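手で教えることを、もう少し値段の高い仕事として扱ってほしい

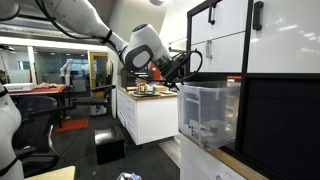
ロボットに片づけを教えるとき、一番時間がかかるのは何か。
教える人が、自分のやり方を一つに決めるまでの時間である。

私はBraranceという小さな会社で、ロボットアームに家事に近い作業を教える仕事をしている。物をつかんで容器に入れる、引き出しを開ける、戸を閉める、といった作業だ。教え方は二通りある。アームを直接手で持って動かすやり方と、離れた席から操作機で動かすやり方で、どちらの場合も動きを記録して学習に使う。社内では前者を「手持ち」、後者を「遠隔」と呼んでいる。

この仕事について、外の人からよく言われることがある。いずれ要らなくなる作業でしょう、というものだ。シミュレーションが良くなれば人が教えなくても済む、あるいは人間の動画をたくさん見せれば足りる、という話である。そうなるかもしれない。ただ、今のところ私の職場では、現場で使える動きの大半が人の手から出ている。そして、その手の仕事の扱いがあまりに雑だと思っている。この文章ではそのことを書く。

まず件数の話をする。昨年度にSkevelという案件で集めた記録は2,277件だった。1件は、物を一つつかんで透明な容器に入れるまでの動きである。報告書にはこの数字が大きく載り、会議でも数字の話ばかりになった。発注側は次は何件集まるのかと聞き、こちらは人を増やせば増えますと答えた。

ところが学習の結果が悪かった。容器の縁に指先が当たる。物を高いところで放す。縁の手前で止まって、しばらく迷うように揺れる。原因を調べるために記録を見直したところ、操作した人によって縁の越え方がまるで違っていた。ある人は高く上げてから真下に下ろす。別の人は斜めに滑り込ませる。手首を先に回す人もいれば、縁を越えてから回す人もいる。どれも人間の作業としては正しいし、物はちゃんと容器に入っている。しかし全部を混ぜて覚えさせると、機械はその中間のような動きをする。中間の動きは、たいてい縁に当たる。

それで、500件だけを選んで学習し直した。選んだ基準は単純で、縁を越える高さと手首を回す時点がそろっているものだけを残した。結果は全部を使ったときより良かった。数が少ないほうがいつも良いと言うつもりはない。別の作業では、ばらつきがあるほうが物の置き場所の変化に強かったこともある。言いたいのは、どの動きを手本にするかを先に決めておけば、使わない記録を集めるために人を何週間も座らせずに済んだということだ。

手本を決めるのは、技術者が机で考えてもうまくいかない。遠隔で一日操作してみないとわからないことが多い。例えば、操作者から容器の底は見えにくい。透明な容器なら横から中が見えるので楽だろうと思われがちだが、壁に照明が映り込むと、かえって縁の位置がつかみにくくなる。慣れた操作者は縁を直接見ず、指の付け根と縁の重なり方で高さを判断している。これは本人に聞いてもすぐには出てこない。隣に座って、どこを見ているかをそのつど聞いて、やっと言葉になる。

同僚のYến Bạchは、この聞き取りがうまい。彼女は操作者が失敗した直後には何も聞かない。次に成功したときに「今のはさっきと何を変えましたか」と聞く。失敗の直後に聞くと、みな言い訳を考えるからだという。私も真似をしているが、黙って待つのが難しい。彼女が聞き取った内容をまとめた手引きは42ページある。社外に出したら、ロボットの会社の資料だと思われないかもしれない。肘の置き方や、椅子の高さや、引き出しの取っ手にどの角度で指を入れるかという話がほとんどだからだ。

手持ちと遠隔のどちらが良いかという議論にも触れておく。私は、どちらか一方に統一するという方針に反対である。手持ちは力の加減が伝わる。引き出しの最初の引っかかりを抜けるときの感じは、手で持っていればすぐわかる。遠隔ではこれがほとんどわからず、操作者は画面の動きの遅れで察するしかない。一方で手持ちには、教える人の体がアームのそばに入ってしまうという欠点がある。カメラに人の手や腕が映り込み、本番では映らないものを機械が手がかりにしてしまう。また、人が持ちやすい姿勢でアームを動かすので、アームにとって楽な関節の曲げ方から外れやすい。

だから私の班では、取っ手のある引き出しや戸は先に手持ちで何度か動かし、力のかかり方を操作者自身が覚えてから遠隔に移る。記録として使うのは遠隔のほうだけだ。この順番は手間がかかる。手持ちの時間は件数にならないので、管理する側から見ると遊んでいるように見える。以前参加したMontesという共同案件では、この時間を削れと言われて削った。引き出しを途中まで開けて止める失敗が増え、結局あとから同じ時間をかけることになった。

もう一つ、疲れの問題がある。遠隔の操作は座ってやる仕事なので軽く見られるが、同じ動きを続けると人は早く雑になる。私の見たところ、50分も続けると動きが変わり始める人が多い。本人は変わったと思っていない。縁を越える高さが少しずつ下がり、放す位置が手前になる。午後3時ごろの記録は使えないものが目立つ。Tandikという案件では5人で交代する組にして、短い時間で席を替わるようにした。一日の件数は減ったが、あとで捨てる分も減った。発注側への説明には苦労した。減ったほうの数字だけが表に載るからである。

操作者の立場についても書いておきたい。多くの会社で、この仕事は短期の募集で埋められている。始めて数日は説明を聞き、慣れたころに契約が終わる。覚えた見方や手の動かし方は、その人と一緒にいなくなる。残るのは記録だけで、なぜその動きになったかは残らない。学習の担当者が後になって「この止まり方は何ですか」と聞きたくても、聞く相手がいない。

私は、操作者を作業の設計に最初から入れるべきだと考えている。どの容器を使うか、どこに置くか、どの動きを手本にするか、何をやり直しとするか。こういうことを決める場に、実際に操作する人がいないのはおかしい。料理の手順を決めるのに、包丁を持つ人を呼ばないようなものだ。給料も、件数ではなく使われた記録で考えるほうが筋が通る。ただしこれをそのまま歩合にすると、難しい作業を避ける人が出る。うちでは固定給のまま、使われた割合を本人に見せるだけにしている。これでも動きはそろってくる。どう直せばよいかを知りたい人は多いのに、これまでその結果が本人に戻っていなかったのだと思う。

反対意見もわかる。人の手に手間をかけるほど、一つの作業を教える費用は上がる。家の中の作業は数えきれないほどあり、全部にこの調子で付き合っていたら終わらない。その通りだと思う。だから全部をこうやれとは言わない。容器に入れる、開ける、閉める、といったどの家にもある動きだけは丁寧に教えて、あとは機械が応用できるかどうかを試せばよい。土台になる動きが雑なままでは、応用の研究をしても、悪いのがどちらなのか区別がつかない。

木曜に次の案件の打ち合わせがある。見積もりの最初の行には、また件数を書く欄がある。私はその下に、手本を決めるための期間と、手持ちの練習の時間を別の行で入れるつもりでいる。前回は、その行が承認の途中で消えた。今回は消される前に、操作者を一人、打ち合わせに連れていく。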